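私たちについて

はじめまして、Heltidus（ヘルティドゥス）です。ロボットハンドとアーム、カメラ、コントローラを借りたり買ったりして、片っ端から台所で使ってみて、その結果を書いている小さな会社です。メーカーではありません。代理店でもないので、どこの製品が売れても私の懐には一円も入りません（入ったらうれしいですけど）。

もともと私は食品工場向けの搬送装置の会社にいて、グリッパの選定を担当していました。カタログには把持力とストロークと質量がきれいに並んでいるのに、マグカップの取っ手を横からつかめるかどうかはどこにも書いていない。問い合わせると「ワークによります」と返ってくる。そりゃそうなんですが、こちらはそのワークで知りたいわけです。だったら自分で並べて試そう、と思って借りたのが Prondosbridge の二階の一室でした。工場の跡地でもおしゃれなラボでもなく、ごく普通の台所つきの部屋です。

そこから試験を重ねて、記録に残した把持の回数は3,764回になりました。そのうち519回は失敗として分類してあります。落とした、滑った、隣のものを倒した、そもそも届かなかった、の四つに分けていて、個人的にいちばん読んでほしいのは「隣のものを倒した」の欄です。単体のワークなら楽々つかめるハンドが、物と物の間に入れなくて困る、という話がたくさん出てきます！
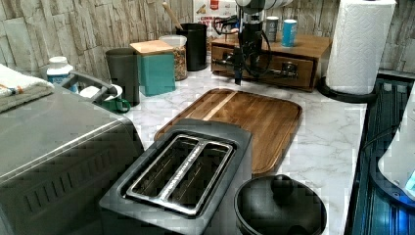

■ 試験環境

台所を選んだ理由をよく聞かれます。答えは単純で、形も重さも表面もばらばらな物が最初から揃っているからです。缶、ガラス瓶、ペーパータオル、木のまな板。専用の試験片を作るお金もなかったし（これは本当）、試験片だと結局つかみやすい形にしてしまうんですよね。

それから、片づけすぎないことにしています。何もない白い台の真ん中に缶をひとつ置けば、たいていのハンドはつかめます。でも現場ってそうじゃないでしょう。トースターの向こうに手を伸ばしたり、まな板の上に降りていくときに横の箱をよけたり、そういう動きのほうがずっと多い。爪の細いハンドはこういうところで本当に頼もしくて、逆に最大把持力が自慢の機種は胴体が太くて入っていけないことがあります。

ケーブルもばかになりません。アームの横でくるくる巻いているケーブルは見た目がにぎやかなだけだと思っていたら、手首を回す向きによっては物に引っかかります。なので私の評価表には「配線の取り回し」という項目があって、五段階でわりと辛口につけています。カタログにこの項目を作ってくれたら、メーカーさんのこと大好きになります。

■ 何を比べているか

大きく分けて、ハンド、アーム、カメラ、コントローラの四種類です。これまでに扱ったハンドは19種類。平行開閉のものがいちばん多く、あとは三本指、吸着、やわらかい素材の爪を付け替えられるものなど。アームは軽量のものが中心で、机や台に固定できるサイズに限っています。床にアンカーを打つような大物は、大家さんに怒られるのでやりません。

カメラは、手首に付けるか、台の外から見下ろすかで評価がまるきり変わります。手首側は近くがよく見えるかわりに、つかむ直前に爪が視界をふさぐ。外側は全体が見渡せるかわりに、アーム自身の陰になる。両方使えばいいじゃないかと言われますし、私もだいたいそう思っていますが、二台にするとコントローラ側の処理が追いつかない組み合わせもあって、そこがまた比べがいのあるところなんです。

光り物の多さも、わざと残している条件のひとつです。ステンレスの扉、黒いガラスの天板、つやのある石目のカウンター。奥行きを測るタイプのカメラはこういう面がとにかく苦手で、機種ごとの差がはっきり出ます。初めて比べたときは、値段の順と成績の順がまったく一致しなくて、夜中に一人で声を出して笑ってしまいました。
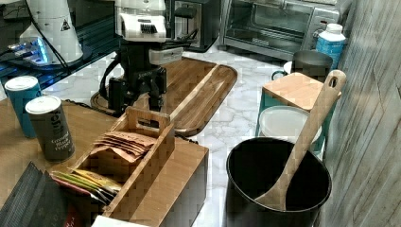 まな板まわりでのハンド試験。手前は黒こしょうの缶と仕切りつきの木箱。

試験の流れも少し書いておきます。午前中は固定と配線、それから座標合わせ。ここで手を抜くと午後が全部やり直しになります（何度もやりました）。昼をはさんで、同じ物を同じ場所から同じ回数だけつかませます。そのあとで位置をずらし、向きを変え、最後に隣に物を寄せる。夕方の4時を過ぎると窓の光が変わってカメラの成績が動くので、日光の入る回と入らない回は別の表にしています。

記録用の道具は自作です。名前は Yensuk（イェンスク）。把持の開始と終了、モータ電流、カメラの映像、それに私のひとことメモを一本の時間軸に並べるだけの地味なソフトですが、これがないと仕事になりません。ひとことメモの欄がけっこう人気で、「いま絶対いけたと思ったのに」みたいな愚痴もそのまま公開しています。消したほうがいいですかと聞いたら、残してくださいと言われました。

■ Plivusus のこと

二年目から始めたのが、比較記事をまとめて読めるサイト Plivusus（プリヴスス）です。ハンドとアームの組み合わせごとに、つかめた物とつかめなかった物を検索できるようにしました。いま載っている組み合わせと対象物の記録は2,121件。学校の先生が授業の準備に使ってくださったり、個人で小さなアームを買った方が爪を選ぶのに使ってくださったり、思っていたより読み手の幅が広くて、最近は用語の説明を増やしているところです。

評価の付け方にはいくつか決まりがあります。借りた機材も買った機材も、表の上では同じ扱いにすること。メーカーさんに事前に原稿を見せるのは、数値の間違いを確かめてもらうときだけ。点数が低くても載せること。最後のはなかなか勇気がいるんですが、低い点の記事を読んだメーカーさんから新しい爪が送られてきて、7月に再試験したらぐっと良くなっていた、なんていううれしい例もありました。

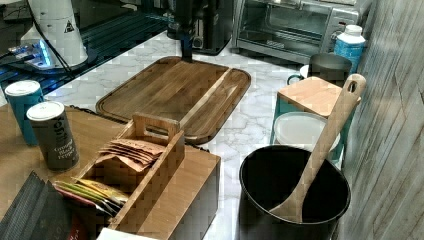 苦手な分野も正直に書いておくと、溶接や塗装のような話はまったくわかりません。重い物を高速で運ぶ用途も守備範囲の外です。お問い合わせをいただいたら、わかりませんとお返事します。反対に、薄い紙の小袋が重なって立っているところから一枚だけ抜きたい、みたいなご相談は大歓迎！　袋ものは爪の先の材質を変えるだけで結果が別物になるので、話し始めると止まりません。

木の柄のように細長いものも好きな題材です。端をつかむか真ん中をつかむかで、持ち上げたあとの傾きが変わる。すると手首にかかる力も変わって、コントローラの力制御の出来がもろに見えてきます。ここはアームの世代差がいちばん出るところだと、私は思っています。

■ 見学とお貸し出し

見学は月に数回、少人数でお受けしています。作業の都合で午後1時からの回だけです。部屋は土足禁止なので、脱ぎやすい靴でどうぞ。手元に「こいつがつかめなくて困っている」という物があれば、ぜひ持ってきてください。割れ物も歓迎ですが、割れても泣かないものでお願いします。

試験済みのハンドのうち自社で買ったものは、二週間単位でお貸ししています。取り付け用の板と変換ケーブルも一緒にお送りしますので、アームの型番とコントローラのバージョンを添えて、お問い合わせフォームからご連絡ください。お返事は私が一人で書いているため、試験が続いている週は少し遅くなります。

Heltidus 代表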